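Niltside Technical College, Steduvbridge
Maintenance of Small Handling Equipment
Notes for session 4: the Kilance hand gripper
Hiba Ghanem

These notes replace the supplier's quick start sheet, which you may read if you like. I would not rely on it. It says the fingers are "maintenance free", then sells spare fingers on the next page.

1. What we have and what state it is in

The tool came from Kaimal with two soft ribbed fingers, a pair of contact pads, two side plates and a wide-angle camera looking forward over the whole lot. There is no motor. You squeeze, the fingers close, and the camera records what the fingers did. Students tend to assume that a tool with no motor needs no setting up. Most of the bad recordings we threw away last term were down to fingers that did not meet properly or a camera that had moved on its bracket, and both faults were there before anyone pressed record.

We threw away 159 recordings out of 386. I have heard this described as a software problem. Qusai Atallah went through the rejected ones with me and we could find no software problem in them. We found loose screws, a pad put on back to front, and a great many thumbprints on the lens.

2. Fingers

Take each finger off and bend it gently over its full length. The ribs should open and close evenly. Look at the roots of the ribs, where they join the inner face. A white line in the plastic is a crease and will become a split; put that finger in the scrap box. Please do not glue it. A glued rib is stiffer than its neighbours and the finger then folds around the glue instead of around the object.

Fit fingers as a pair. The supplier says any left will go with any right. That may be so when they are new. After a few weeks of use an old finger gives more than a fresh one, and anything tall and round gets pushed over to the soft side. We tried mixing them and the difference showed up on the first bottle.

The colour of the finger tells you nothing about its stiffness, whatever you were told in the workshop. Bend it.

3. Contact pads

The pads go on the inner sides, where the finger meets the object. They pick up grease and label dust, and after that they slide. Wipe with a damp cloth and let them dry. Alcohol wipes are what everybody reaches for; I have yet to see evidence that they do the pads any good, and on our older set the surface went shiny.

Check the edges. A pad lifting at one corner will hold a box perfectly well and drop a bottle, so do not test with a box.

4. Side plates

Each plate has three holes facing the camera. Start all the screws by hand before tightening any of them. If you do one up fully first, the plate twists by a small amount, the finger behind it sits at an angle, and you will spend the afternoon blaming the finger.

Tighten until the plate stops moving, then stop. The threads are in plastic. The sheet from Kaimal gives a torque figure and I have left it out on purpose, as two of the three torque drivers in the store disagree with each other and the third has no label.

5. Camera

The view is very wide and round, with black in the corners. Beginners see the black and think that something is blocking the lens. Leave it alone. What you should look for is symmetry: left and right fingers at the same height, left and right plates leaning in by the same amount. If one side sits higher, the camera has turned on its bracket. Slacken the bracket, straighten it, do it up again, look again.

Then clean the lens. Then stop touching the lens.

There is an automatic alignment check in the Kilance software. It gives a score out of 100. I have seen it award a high score to a tool with one finger missing, so please write down what you saw as well as the number. A report that contains only the score will be handed back.

6. The bottle test

Stand a bottle upright on a flat table, bring the tool in level, close slowly and hold. Use a bottle with a printed label, as the lettering makes any turning easy to see when you play the recording back. The neck and cap should stay upright. Open, move away, repeat from the other side. Do it ten times and write down every slip, including the ones you feel were your own fault.

A few points on judging the result:

Look at the fingers before you look at the bottle. They should fan out to much the same shape on each side. A bottle can stand straight between two badly matched fingers if the table is doing the work.

Lift it. A surprising number of "good" grips have never been asked to carry any weight.

One good hold proves one good hold. The supplier's brochure says its testers recorded 1838 grips in a row without a drop. It does not say what they were gripping, how full it was, or who was counting. Until I am told, I give that number the same weight as the picture of the smiling engineer next to it.

Do the test somewhere untidy as well. In the lab the walls are plain and the lamps are where we put them. A canteen has rows of ceiling lights, shiny table tops, trays and people in the distance, and all of that ends up in a wide view. A tool that passes on the bench and fails over lunch has failed.

The still from our canteen run shows a grip I would accept for shape. The ribbed purple fingers spread to matching shapes on the two sides, the dark pads meet the bottle, and the plates lean in evenly. The bottle is upright between them. I would not sign off the tool on it, and neither should you, for the reasons just given. Note how little of the label can be read: the small white print on the green is blurred, while the big black characters on the yellow band are fairly easy to pick out. If you want to check for turning, follow the big characters – the small print will only waste your time.

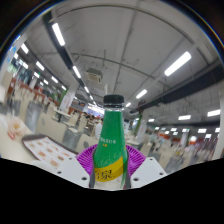

7. For Wednesday

Bring a screwdriver that fits and a bottle with large print on the label. Work in pairs, one on the tool and one writing.

Each pair hands in a single page: the condition of both fingers and both pads, whether the view was level before and after adjustment, the software score, and the ten bottle results in the order they happened. If your ten results are all perfect, I will ask to see you do it again.

The spare fingers are in the grey drawer. Sign for them.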